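Will a Robot Ever Find My Keys?

I have 11 chores I'd happily give away, and I keep them on a list taped to the fridge. Folding fitted sheets is number one (obviously!). So when Pendia, a small automation shop in Greltden, let me hang around for 4 days in June 2023, I brought the list along and read it out loud to anyone who'd listen.

The folks there were kind about it. Wiping a flat counter? Pretty close, they told me. Matching socks? Slow, but coming. Anything that dangles, tangles or flops is where everybody gets quiet and goes for coffee. A box stays the same shape when you grab it, and a bunch of keys is a new shape every time you touch it – I can barely get my own house key off the ring without breaking a nail.

Two arms on one bunch of keys, tags and all, from across the desk and then from close in:
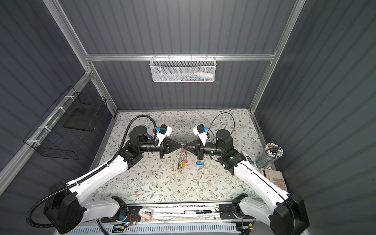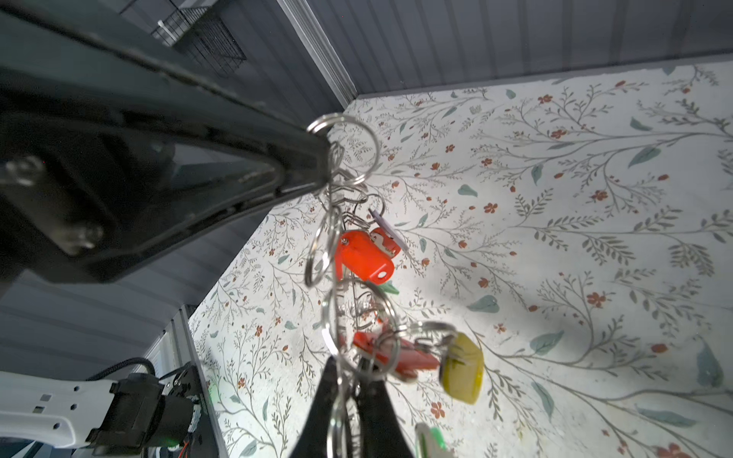
What the Shop Floor Wants

Over at Clukport, where they pack spare parts, the wish list is shorter and a lot less dreamy. The shift lead wants bags opened and small parts sorted, and she wants it done all night long. She's tried 7 machines so far and kept one, which she calls "fine." My fitted sheets got a big laugh from her crew, and I'm still folding them myself.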